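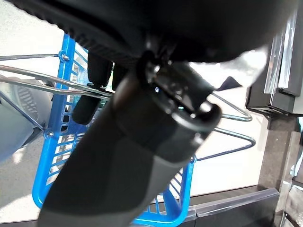

Wrist view only: how much does a policy need the other cameras?

For most of the past year our shopping task has used 3 cameras. One is overhead on a pole, one sits on the robot's shoulder and one is at the wrist. Everyone who has worked with the setup complains about the pole, me included. It gets knocked, it has to be recalibrated, and it can't come with us when we move the robot to a different aisle. So in December I spent what time I had on a simple question. If we train on the wrist camera alone, what do we lose?

The short version is that we lose less than I expected on grasping and more than I expected on knowing when the job is done. The longer version follows, mostly so that I can find it again when someone asks.

The task

The robot has to take an item from a shelf, place it in a shopping basket on the floor, then pick the basket up by its handles and carry it to the end of the aisle. We run it in the mock shop at Plultodthorpe, which has proper shelving and a floor that is harder on depth estimates than you would think, because of the speckle. The baskets are the ordinary plastic kind with wire handles.

The handles are the hard part. A thin chrome rod reflects whatever is near it, so its colour changes as the arm moves. Our depth sensor mostly returns nothing for it. From overhead a handle is a few pixels wide, and if the arm is above the basket you often can't see it at all. From the wrist it is large and close, but the gripper itself takes up a good part of the view, and the fingers cover exactly the bit you care about at the moment of contact.

Data and training

I used 400 demonstrations from the set we collected for the Belmonte work, all teleoperated, all with every camera recording. That made the comparison fair, as both policies saw the same motions and only the images differed. I trained one policy on all the views and one on the wrist view only. The network is the same in both cases apart from the input layers. Neither gets the depth channel. Both get joint positions and gripper opening.

The one change I made for the wrist-only policy was to give it some memory. It sees the current image plus 5 earlier ones, spaced out so that they reach back a few seconds. My first attempt had no history and it was poor. The arm would come down over the basket, lose sight of the far handle behind the gripper, and then drift. With the older images it could carry on towards something it had seen a moment before. I then gave the all-camera policy the same history, to be fair to it, and it made hardly any difference there.

I also tried masking out the parts of the wrist image taken up by the arm, on the theory that they carry no information. This made things worse. The fingers are a useful reference. The policy seems to learn where the handle should be relative to the fingertips, and if you paint the fingertips out it has to work that out from joint positions, which on our arm are not good enough. I put the mask back in for one more run in case I had made a mistake the first time, and got the same result.

Results

Picking the item from the shelf: no difference I would want to defend. The wrist policy was slightly slower to start moving when the item was on the lowest shelf.

Placing in the basket: again close. The wrist policy lets go a bit higher, which matters for eggs and not for tins. I suspect this comes from the demonstrations, where operators were looking at the overhead view on their screen and judging height from that.

Grasping the handles: the wrist policy was better, and it was not a near thing. Nearly all of the failures with the full camera set were the same failure, closing on air just beside the rod. The wrist policy's failures were more mixed. Sometimes it caught only one of the handles. Sometimes it closed on the rim of the basket instead, and then tried to lift the whole thing by one side.

Carrying: this is where the wrist policy falls down. Once the basket is off the floor, the view hardly changes, whether the grip is good or the basket is slowly tipping. It also has no real idea how far along the aisle it has got. In one batch of 7 runs it set the basket down early in most of them, quite gently, in the middle of nowhere. The policy with the overhead camera doesn't do this.

There is an obvious fix for the last problem, which is to stop asking the policy to do it. The base already knows where it is. If the learned part handles the pick, the place and the grasp, and ordinary navigation handles the carry, then the pole can go. That is what I have set up now, and it has been running well enough that I have stopped watching it closely in the afternoons.

Things I am not sure about

All the baskets in the training set are of one design. I had a short try with a different one from Endska, with a single hinged plastic handle, and the policy more or less ignored the handle and went for the rim. I don't read much into that, as the all-camera policy did no better, but it does suggest that what has been learned is "find the bright thin line" and not a great deal more.

Lighting is the other one. The mock shop has very even light. The rods pick up a highlight along their length and I think the policy depends on it. Turning off half of the ceiling lights cost us more grasps than any camera change I tried. I would like to repeat this at the Cistuva site, where there are windows, before saying anything firm.

I also haven't looked properly at finger wear. The rubber pads go smooth over time and the rod starts to slip during the lift. A policy can't see that from any camera we have. At the moment we change the pads when it gets annoying.

What comes next

I am going to collect a smaller set with mixed baskets and worse lighting, with the operator seeing only the wrist view on screen. If I am right about the release height, it should come down by itself. The navigation handover needs a proper check for a tipping basket too, and for now I plan to use the force reading at the wrist – it is noisy, but a basket hanging from one handle pulls very differently from one hanging from both.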